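The slow business of teaching a machine to tidy up

At the Memness warehouse outside Vindport, a machine can unload a truck faster than the crew that used to do it. It stacks cartons of the same six sizes on the same pallets, and it rarely drops one. Put it in a kitchen and it would be no help at all.

People who buy this equipment know the difference well. The ones who ask when a robot will do the dishes usually don't, and the gap between the two jobs is wider than it looks. A carton has flat sides and a known weight. A kitchen drawer has a whisk tangled in a peeler, and the drawer sticks.

Drallelside, a contract packing shop with 63 employees, spent most of last year finding out how much of its own work falls on the kitchen side of that line. The company packs gift sets and travel kits. It bought 2 arms for the line in May and gave them the simplest station, dropping sealed pouches into a tray. They do that well. The next station, where small loose items go upright into compartments, went back to people within weeks.

The trouble was not speed. A person at that bench feels an item catch on a divider and tips it a little without thinking. The arms pushed. Sometimes the item went in, sometimes the tray moved, and someone had to walk over and straighten it out. By the shop's own tally, the arms needed help on roughly 40 of every 200 trays.

Kariuki, which sells training services for this kind of equipment, takes the view that the missing piece is practice. Its approach is to have people do the chore by hand, over and over, while holding the same sort of gripper a robot would use. The movements are recorded and used to train the machine. Folding, sorting and putting things away are all on its list, and so is the fiddly job of getting thin objects in and out of narrow containers.
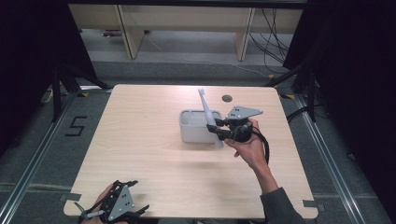
The work is dull and takes a long time. A task that a child learns in an afternoon may need weeks of repeats, and a change of table or container can mean going back for more. Buyers should ask how many different containers a system has been trained on – one good demo says very little.

For shops, the answer today is mixed. Anything rigid, repeated and roomy is ready to hand over. Anything soft, thin or crowded still needs a person close by. Homes are further off, as almost everything in them is one of those three. Drallelside plans to try its second station again next May, with the same arms and new software, and is keeping the bench where it is.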